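¿Cómo quito una mancha de limón en encimera de mármol?
Publicado en Cocina y reformas – 3 respuestas

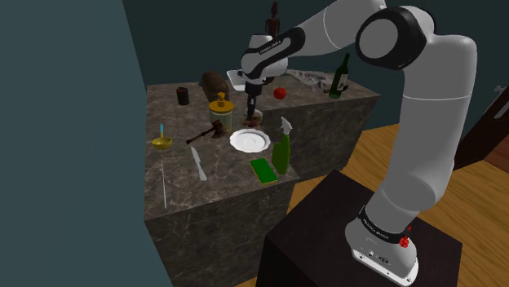 Encimera de mármol con trastos encima

polto_31
Hola a todos. En febrero estrenamos cocina con mármol pulido y ya tengo un cerco mate donde dejé medio limón toda la noche. Al tacto se nota un pelín áspero. He probado con agua y jabón neutro, nada. Mi cuñada dice bicarbonato, en la tienda me quieren vender un kit de pulido, y un marmolista me pide 595 euros por repasar la encimera entera. Me parece una barbaridad por un cerco del tamaño de un vaso. ¿Tiene arreglo en casa? ¿Merece la pena sellarla después? Gracias de antemano, escribo rapido que entro a trabajar.

senden
Eso no es mancha, es quemadura de ácido. El limón se come el brillo, por eso no sale con jabón. Lo que necesitas es polvo de pulir mármol (óxido de estaño o parecido), no bicarbonato. Yo lo hice así:
Limpiar bien y secar.
Un poco de polvo, unas gotas de agua, que quede pasta.
Paño de algodón húmedo, en círculos, 5 minutos sin apretar como un loco.
Retirar, aclarar, mirar a contraluz. Repetir si hace falta.
Si raspa mucho con la uña igual hay que pasar antes lija fina al agua, pero ahi ya prueba en una esquina que no se vea. El mío quedó casi igual, se nota solo con la luz de la ventana de lado. El bote me costó bastante menos de 100 euros y todavía me queda más de la mitad.
Lo del sellador: sí, pero ojo – el sellador protege de aceite, vino, café. Del ácido no. Ni limón ni vinagre ni tomate, tabla siempre debajo.

Shimada
A mí me funcionó vinagre con sal, frotando fuerte. Quedó limpísimo. Bueno, la mía es de granito, no sé si es lo mismo.

senden
¡Vinagre en mármol NO! Es justo lo que causa el problema. En granito aguanta más, pero tampoco lo haría.

polto_31
Vale, nada de vinagre. Pido el polvo y pruebo primero en la esquina de detrás del fregadero. Y otra duda, ¿el antical del baño tampoco, no?

senden
Tampoco, casi todos llevan ácido. Jabón neutro y secar con un trapo.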